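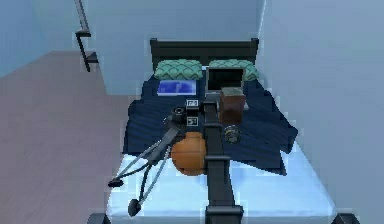 Week 2: Sleep and the Night Worker
Unit 3198, Health and Working Life, Flenville campus
Lecturer: Raelene Merrick

The body keeps its own time, and it does not read the roster. In last week's lecture we looked at the body clock and how light in the morning moves it earlier, while light late in the evening moves it later. Today we go on to the habits around sleep. The bedroom has become a second office for many people, and an open laptop in front of the pillow is now as ordinary as a book was for my parents. For a person who works days, this is mostly a question of going to bed too late. For a person who works nights it is more serious, as the sleep they get in daytime is already shorter and lighter.

Two pressures

We can think of sleep as the result of two pressures. The first is sleep need, which grows with every hour we are awake. The second is the clock, which makes us alert in the day and sleepy at night. A nurse who comes home at eight in the morning has a high sleep need, but her clock is pulling in the other direction. She may fall asleep quickly and then wake at noon and not be able to return to sleep. Students often write in the exam that she is "not tired enough". Please do not write this. She is tired, but the clock is waking her.
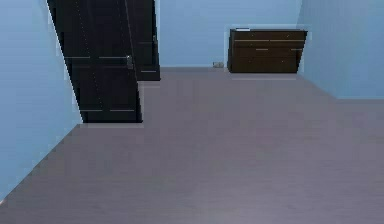
The same two pressures explain the nap. A short nap of 15 minutes before the shift lowers the sleep need a little and does not usually leave the worker heavy in the head. A longer nap can also be useful, but then some time is needed after it before driving or handling medicines. We call this heavy feeling sleep inertia.

Case for discussion: the Cirkarville bakery

The bakers in Cirkarville start at one in the morning. Most of them drive from Colulo, and the road is dark and straight. The owner has changed the roster so that each baker works the same hours for the whole of February, and does not change between early and late starts. Before the tutorial, please think about these points:

What happens to the body clock on the days off, when the baker wants to have dinner with the family?
Would you advise sunglasses on the drive home? Consider also the safety of a sleepy driver.
Is one long sleep better, or a main sleep with a nap in the afternoon?

There is no single correct answer to the last point — I have met bakers who do well with both.

Reading and tutorial

Read the chapter by Odoi on rotating rosters, but leave out the section on jet lag, we will come to it later. Keep a sleep diary from now until the tutorial on Wednesday. Write down when you went to bed, when you think you fell asleep, and any coffee or tea after lunch. The diary is not marked, and you may leave out anything which is private.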